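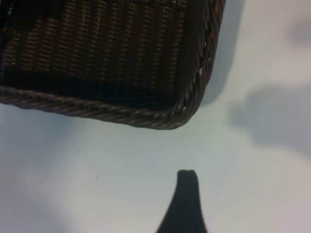
The dark brown wicker basket.

I went back to the old railway cutting at Brovwood this week to look for bees. The plan was ivy bees, but the ivy is still in tight bud and I was too early by a fortnight at least. I stayed anyway, as the ragwort on the south bank was in full flower and there was plenty on it.

Most of what I saw was common stuff. Honeybees, a lot of worn common carders, and drone flies that fooled me more than once. The first good thing was a small leafcutter working the knapweed by the second bridge. She was holding her abdomen up the way they do and I could see the orange brush underneath. I think she was Megachile centuncularis but I didn't net her, so she goes down as a leafcutter and no more.

Further along, where the bank has slipped and left bare sand, there were two bee-wolves digging. I have only seen them here once before, in May last year, when I thought it was far too early and doubted myself. One came in carrying a honeybee slung underneath her, landed short, and dragged it the rest of the way to the hole. I sat on my coat and watched until my leg went dead. 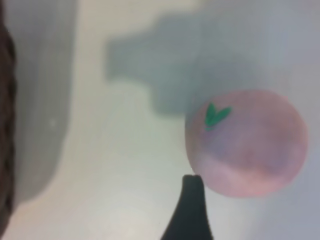 Jiahui Tian keeps the moth and bee records for our side of the valley and had asked me to check the fence posts at the Vinier end for old beetle holes. Several had been plugged with resin, so something has been nesting in them. The posts are due to be replaced this winter. I have written to ask whether the old ones can be left lying against the bank, and I'll put the reply up when I get one.

My list for the site now stands at 108 species of bee and wasp, with one added on this visit, a spider-hunting wasp that I did take home to check under the microscope. The key gave me trouble at the wing veins and I had to start it twice.

Next is the heath at Bikdale, if the wind drops. I haven't been there since the gorse fire and would like to see what is using the burnt ground. The ivy here can wait until the middle of September.

29 August 2020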